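Speaker notes - Comparing two hand-held grippers on soft goods
Nenholm seminar series, 27/04/2018

Opening (slides 1 and 2)

Thank the hosts and the chair. State at the outset that the talk reports on a comparison carried out by our group at Nenholm, and that it is limited to garments and household cloth. Questions about rigid objects should be referred to the earlier Xenos report, copies of which are on the side table.

The purpose of the comparison was to decide which of two hand-held grippers should be adopted for the next stage of the project. Both are operated by a person, and both record through sensors fitted to the tool itself. We shall call them the Orklow and the Conow throughout.

Method (slides 3 to 5)

The trials were held in furnished homes. The group took the view that a bare bench flatters a gripper, and that a tool intended for domestic work should be tried on domestic furniture, with the light and the clutter that come with it.

Each operator was asked to carry out the same tasks with each gripper: pick up a garment from a heap, lay it flat, fold it, and set it aside. There were 4 operators. They changed tools halfway through each session, and the order was reversed at the following one. Do not dwell on the rota unless asked.

In all, 362 picks were recorded with the Orklow and 387 with the Conow. The difference arises from one session in which the Orklow was withdrawn for a loose cable. Picks from that session have been kept in the totals. Say this plainly, as it was raised at the internal review.

A pick was counted as good if the cloth was held from first contact until the operator chose to let go. It was counted as a slip if the cloth left the pads early, and as a miss if the pads closed on nothing.

Results (slides 6 to 8)

Show the table and allow time for it to be read.

On thin cotton there was little between the two. On heavier cloth the Orklow slipped less often, and the operators reported that they needed less force on the handle. The Conow opened wider and was preferred for bulky items such as towels. It was also the lighter tool, and this was mentioned by every operator towards the end of a long session.

Misses were more common than slips with both tools. Most took place when the cloth lay flat and offered no raised edge. Once a seam or fold stood proud of the surface, either gripper could take it with ease.

Sensing (slide 9)

Pause here before speaking. The point for the audience is the relation between the sensor module and the finger pads. With the module mounted to one side, the linkage does not stand directly between it and the cloth. A stitched edge is a good feature to aim for, both for the operator and for any software that must later find the same place.

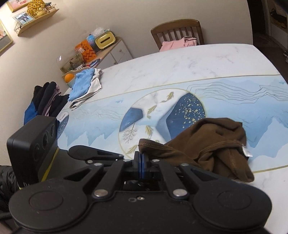

Ga-eun Seo has objected that a side mounting merely moves the difficulty, given that a mound of cloth on the far side of the fingers may hide whatever lies behind it, and she would have preferred a second module before any choice was made. The objection is fair and should be put to the audience in full. Our reply is that a second module adds weight at the wrist, and that weight was already the chief complaint against the Orklow. We have agreed to test the matter with 2 modules in August.

Recommendation (slide 10)

The group recommends the Orklow for general folding work, with the Conow kept available for large items. The recommendation is subject to a change in the cable fixing - the maker has been informed - and to the outcome of the August trial.

Closing

Invite questions. If asked about cost, refer to the written report. If asked about pad wear, say that the pads were not changed during the trials and that no measurement of wear was made. Remind those attending that the handling session follows in the adjoining room, and that bags should be left at the door.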